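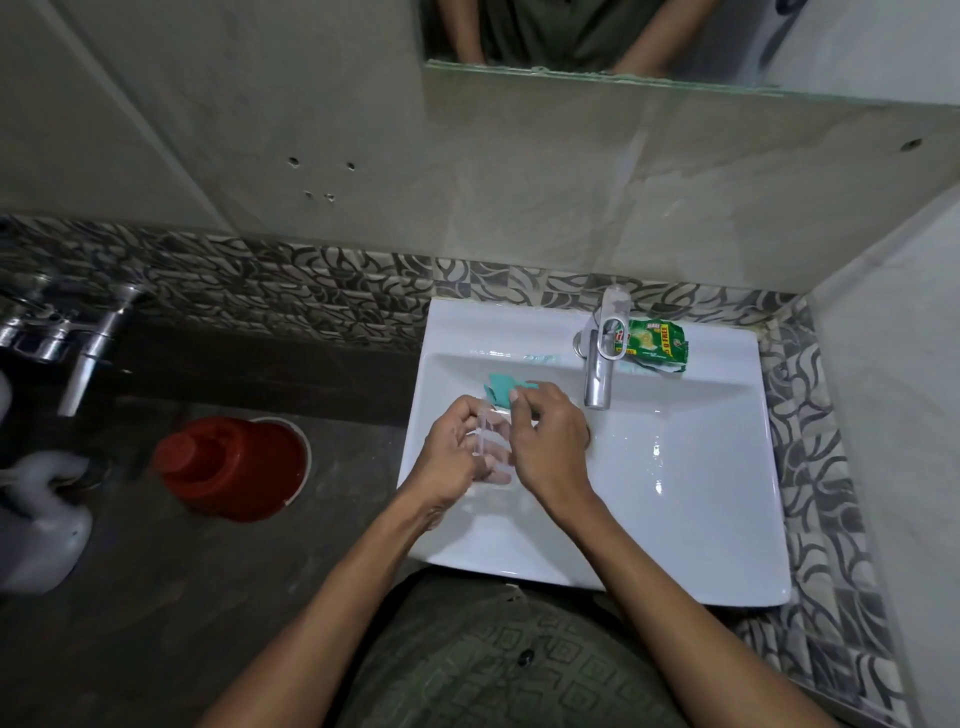 How do you keep a lap chart at a club race without losing track of the field?

Write down car numbers in the order they cross the line, one column per lap, and never stop to fix a mistake while cars are still coming past.

I learned this the slow way at Ulholm, where I did my first chart on a Sunday in May with 36 cars on the grid and a ballpoint that quit on lap two. So bring pencils. I like a soft one, and I keep a couple of spares in my hat band (looks silly, works great).

Before the race, rule your sheet. Laps go across the top, positions down the left side. For a 12-lap sprint I use one big sheet turned sideways. Fill in the grid order as your lap zero column, and do it from the final grid sheet, the one that comes out after scratches. Cars drop out in the paddock all the time.

Now find your spot. You want to see the cars a second or two before they reach the line, so sit a little way past it, looking back up the straight. At Rivadeneyra the pit wall blocks half your view from the lower bleachers, so go up top there.

Lap one is the hard one! Everybody arrives in a clump and you can't possibly write that fast. Get a friend to call the numbers out loud while you write. Jintana Sangkhawat calls for me, and she only says the last two digits, so car 253 is just "fifty-three" unless there's another fifty-three in the field. Agree on that stuff before the green flag. If you miss one, leave a blank box and keep going. You can usually fill it in from the next lap.

Charting by yourself? Run your phone's voice recorder and talk through the first two laps, then catch up when the field spreads out.

Lapped cars are where most charts go wrong. When the leader comes around, start a new column right then, no matter who is still out there. A lapped car goes in the column for the lap that car is on, which will be an earlier one than the leader's. I circle the number so I remember it's a lap down. Adom Lamptey uses a red pencil for this and his charts are way prettier than mine.

For pit stops, put a small P next to the number on the lap the car goes in. Retirements get a line drawn through the rest of the row at the bottom, plus a corner name if you heard it on the PA.

When the checkered flag falls, keep writing until the last car has taken it. Then compare your final column with the posted results. Mine had two cars swapped last time out, eighth and ninth, and I still think I was right about one of them.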